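Release notes and card for the Paiva rookie evaluation set, version dated 22 September 2023.

## Summary

Paiva is a table of college football prospects and their first-season professional results, built to test how well pre-draft numbers carry over. It holds 1,798 player rows. Each row joins a combine record, the last two college seasons, and the rookie season. Running backs, receivers and tight ends are included; quarterbacks are kept in a separate project (Bornov) with its own schema.

## Files

- `players.csv` — one row per player, keyed on `player_id`
- `games.csv` — one row per player per game, rookie season only
- `splits/` — train, dev and test ID lists
- `media/` — pictures used in this card
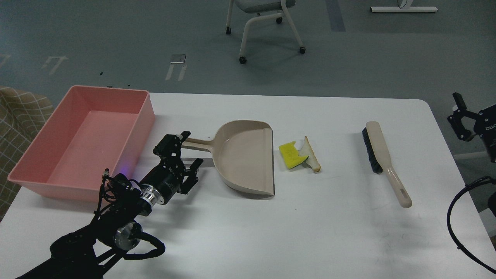 *`media/01`: tub, dustpan, sponge and hand brush on a white table.*

## Fields

| Field | Type | Notes |
|---|---|---|
| `pos` | string | RB, WR or TE |
| `pick` | int | overall pick; blank if undrafted |
| `forty` | float | seconds, electronic time only |
| `touches` | int | carries plus catches |
| `yac` | float | yards after contact per carry, RB only |
| `snap_share` | float | 0 to 1, games active |

Hand-timed forty results were removed. A blank `forty` means no electronic time was found and should not be filled with the position average — doing so pulls late-round backs toward the middle and hides most of the spread.

Yards after contact come from the Astby charting sheets. Astby changed its contact rule in February, and rows charted under the old rule carry `yac_rule = 1`. Do not pool the two rules without a rule term in the model.

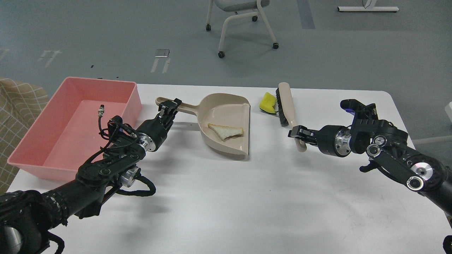 *`media/02`: two black arms at the table, the left one holding the dustpan by its handle.*

## Splits

Splits are by draft class, never by player at random. The test split uses the latest class only. Players who missed their whole rookie season are in `players.csv` but not in any split. The baseline script draws 1,000 bootstrap samples per position and reports the median error with a 50 percent interval.
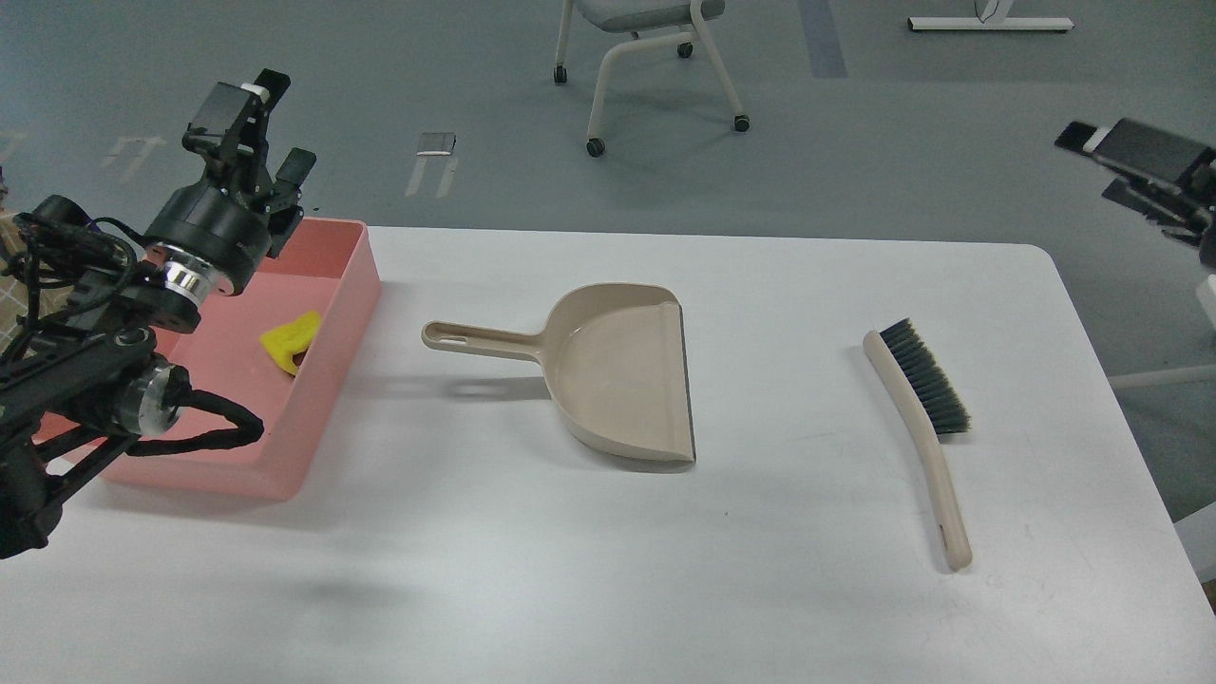

Snap share is the field most often misread. It is computed over games active, so a back who played two games and took most of the snaps in both scores higher than a full-season backup. Read it next to `games_active`. `baseline.py` drops players with fewer than four active games by default; pass `--min-games 0` to keep them.

## Known issues

- Fumbles on returns are counted in `fumbles` for receivers but not for backs.
- Players traded in midseason have two team codes in `games.csv` and only the second in `players.csv`.
- Rotadthorpe IDs from the older release do not match `player_id`. Use `id_map.csv`.

## License

Tables are released for research use. Charting fields may not be redistributed apart from the full set.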